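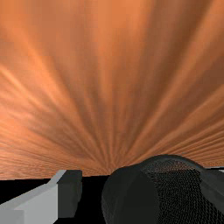

**Orange pine floor, can I stain over it or does it all have to come off?**

Bought a 1930s terrace in Skullomport in July and the whole upstairs is old pine boards that somebody varnished years back. I don't hate wood floors, I hate THIS colour. It's the same sort of thing as the pic, that burnt orange with paler peachy streaks in the grain and rusty brown bits between, and with the evening sun on it the bedroom goes like the inside of a satsuma. I'd like it a lot duller – greyish or just plain pale, not fussed which.

What I've got so far:

- two bedrooms and a landing, one bedroom is tiny
- a quote for 411 quid from a bloke to sand and seal the lot, which I can't do till after the boiler
- a tin of Clinitz dark oak stain that was left in the shed, unopened
- a hand sander, the little triangle type

Can I give it a quick scuff and put the stain over the top? My sister says yes, my dad says it'll peel off in a month. Also there's gaps between the boards you could lose a pencil down and its draughty as anything. Do I fill those before or after?

Any help appreciated, want it done before the bed gets delivered.

Gwendolyn Kapoor

---

**Reginald Ambrose**

Your dad's right. Stain has to soak into bare wood and it can't get through varnish. It'll sit on top, go sticky, and then come off on your socks. Leave the tin in the shed.

Varnish has to come off. Not with the triangle sander, you'll be there till Christmas and you'll have dips all over. Hire a drum sander and an edger for a weekend. Coarse paper first, then medium, then fine, and don't skip the middle one. Keep the drum moving the whole time and lift it before you stop or it digs a trench. Go with the boards. If they're badly cupped do the first pass on a slant, then along.

Before any of that:

1. Knock every nail head down below the surface. One proud nail rips the belt and they charge you for belts.
2. Tape round the door, open the windows, decent mask on. A proper one with the filters.
3. If there's any old paint or black stuff round the edges get a lead test kit first. House that age, worth the few quid. If it comes up positive don't sand it, get advice.
4. Empty the dust bag often and put it outside. Don't leave a full one in the house overnight, it can catch fire on its own.

Gaps – after the coarse sanding, before the fine. Thin slivers of pine glued in and tapped down for the big ones. The ones you can't get a sliver in, leave them.

Now the colour. Bare pine comes up nice and pale and you'll think job done, then you put oil based varnish on it and it goes orange again in a couple of years. Use a water based one, and get one that says it's for pine or has a bit of white in it. Still yellows with the sun but a lot slower. I did our back room that way 7 years ago and it's more like digestive biscuit now. Can live with that.

Three coats, light rub down between. Then keep off it. Furniture back after a good few days whatever the tin says, and don't put rugs down for a couple of weeks.

---

**Paloma Brannigan**

just paint it?? we did ours in off white floor paint, wash it well with sugar soap, scuff it, primer, two coats. no big sander no dust. cost me under 200 for the whole upstairs with rollers and everything. it does chip by the door and you have to touch it up but who cares its upstairs

do the primer though, the knots come through yellow if you don't. ask me how i know

---

**Kusum Srivastava**

Agree with Reginald on the sanding, but would add do a test patch inside the cupboard or under where the bed's going. Pine takes colour very blotchy, especially the grey ones. Mine went a sort of green. Had to sand back a whole corner.

And ask the chap who quoted if he'd do just the sanding and let you do the varnish. Mine knocked nearly a third off for that. The varnishing is the easy bit, it's only a roller and some patience. Start at the far wall and finish at the door (yes I did).

For draughts you can get a rubbery strip that pushes down in the gaps, comes on a roll. Goes in last, after the final coat has hardened. Dark grey one disappears completly once it's in.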